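Left gripper losing hold at the basket handle, no fault raised

Forum: Workcells and Mobile Arms > Faults and Safety
Started by navarrete_a

navarrete_a
Original post, July 6, 2019

Looking for a second opinion before I put this cell back in service.

Two-arm unit doing a household tidy-up task: clothes off the sofa, into the basket, then lift the basket by its handles. Controller is a Serker, grippers are parallel finger type, left and right the same apart from the housings. It has been running since May with no trouble worth writing down.

On Thursday the left gripper let go of its handle during the lift. The right one held. The basket swung across on the right arm and the arm kept going to its waypoint as if both hands were full. No fault, no stop, nothing in the event list except the normal "grip confirmed" on both sides. I hit the stop myself. No one was inside the panels.

Since then I have been running it slow, one motion at a time, with the basket parked on the floor beside the sofa and the liner in it.
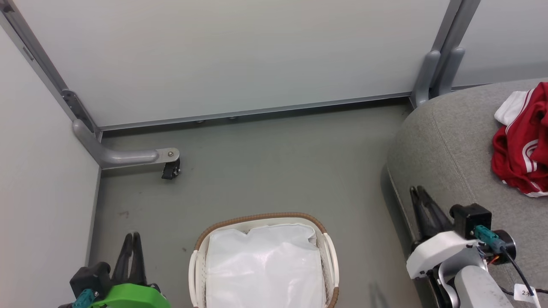 I get the same thing on maybe one lift in five at full speed and never at reduced speed. The finger position reads correct before the lift. After it slips, the position changes but the grip status stays true until the end of the program. That last part is what bothers me more than the drop.

Already done: swapped the gripper cables left to right, no change. Re-zeroed the fingers. Cleaned the pads. Current limit on both is 2,000 mA.

Abelardo

---

cronin_r

What is the grip status built from? If it is position only, latched when the fingers stop moving, then it will stay true all day. I had this on a Serker two years ago. The latch clears on an open command and on nothing else unless you tick "monitor during motion" in the gripper page. It is off by default.

---

navarrete_a

It's off. I never knew the box was there. Turning it on now and will run a batch.

---

brheo

Turn it on by all means, but that only tells you it dropped. Why is it dropping? A curved handle between two straight fingers gives you very little contact, and if the basket tips at all the handle rolls. I'd look at where on the handle you are closing. Put the fingers at the middle of the curve and go in deeper.

---

JH_Noh

Raise the current limit. 2,000 is low for anything with a load on it. We run 4,000 on ours.

---

cronin_r

I would not do that, at least not as the first thing. If the left hand slips and the right one has double the force, you've got a basket on one arm that is holding on harder than before, and still no stop. Fix the monitoring, then the grasp, then talk about current.

---

JH_Noh

He said no one goes inside the panels. At 4,000 the thing doesn't slip and you don't need to have the rest of the conversation.

---

brheo

Until it does. And those panels are on feet, Jae-hoon. They mark out an area. They aren't a guard unless there's a switch on them. Abelardo, is there an interlock?

---

navarrete_a

There is no interlock on the panels. The rule is that you stay outside when the arms are enabled, and there is a stop button on the bench. I know how that sounds written down.

Ran the batch with monitoring on. It now throws a fault when the left grip is lost, and both arms stop. It took 2 tries to get a slip at full speed. So Rónán was right about the latch.

For Bo-ram, this was during the approach, before closing. I had it stop there so I could check the line to the basket.
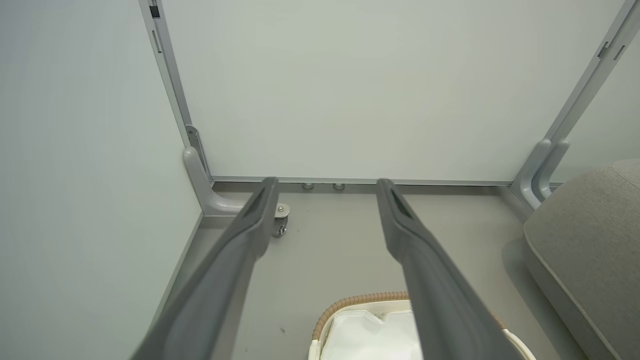 navarrete_a

The taught point for the left handle is from the first week. I compared it with the point for the right and the left one is 11 mm shallower. I can't say whether it was taught that way or whether someone touched it up later. The log doesn't go back far enough.

---

gilsoo_son

Check the basket position too. If yours gets set down by hand each time, 11 mm is nothing. At Brokholm we put tape on the floor for the basket and most of our slips stopped. We also have a weight check after the first 50 mm of lift. If the load is not shared between the arms it lowers and quits. Took an afternoon to write.

---

JH_Noh

Fair enough on the depth, that would do it. I still think 2,000 is low.

---

navarrete_a

Retaught the left point to match the right and taped the floor. No slips so far at full speed, current left where it was. I'm leaving monitoring on and will add the load check Gil-soo described before anyone else runs it.

The interlock is a separate job. I have asked for a switch on the access panel and a second stop button on the sofa side. Until those are fitted the cell stays at reduced speed.

---

brheo

Good. Could you post the load check when it's written? Ours has the same controller, and I've just looked, and the box is off on ours too.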